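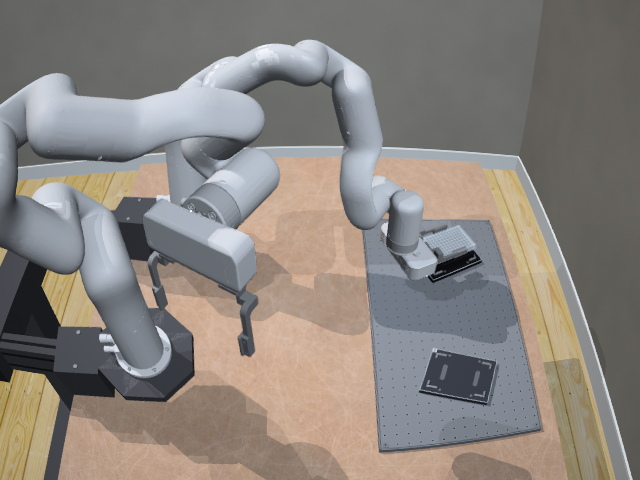
Figure 6.1 Two light gray robot arms in a computer-rendered room.

Chapter 6
Who Pays for the First One?

Think about the last ton of cement poured near your home. Making it gave off carbon dioxide, and so did nearly every ton before it. Cleaner recipes exist, and some of them are wonderfully clever! So why is the old kind still in almost every sidewalk?

Much of the answer is price, and price is where this chapter begins. A new way of making something usually costs more at the start. The plant is small, the crew is still learning, and the bank has never lent money for such a thing before. Economists call the extra cost of the clean version a green premium. Shrinking it is one of the great puzzles of climate policy, and you already have most of the tools you need to work on it.

We will follow one case all the way through. The town of Firkau wants a new bus depot and needs 4,000 tons of cement. Drevum, a young company, offers a low-carbon mix at $213 a ton. The usual supplier charges $17 less. Mwanaisha Wanyama, who runs the town's building office, has to decide whether the difference is worth paying, and who ought to pay it: bus riders, taxpayers, or the national government.

Her choice reaches well past Firkau. A large first order lets Drevum run its kiln all year, and a busy kiln teaches its crew things that no lab can (Section 6.3 shows how this "learning by doing" pulls costs down). Then the next town may get a better price, and the one after that a better price still.

Before you read on, work out the total premium Firkau would pay for the full order. Keep your answer handy. You will need it in Section 6.2, where Surachet Petchrat, a member of the town council, argues for spending the same money on insulating schools.

Key terms: green premium, public purchasing, learning curve, carbon price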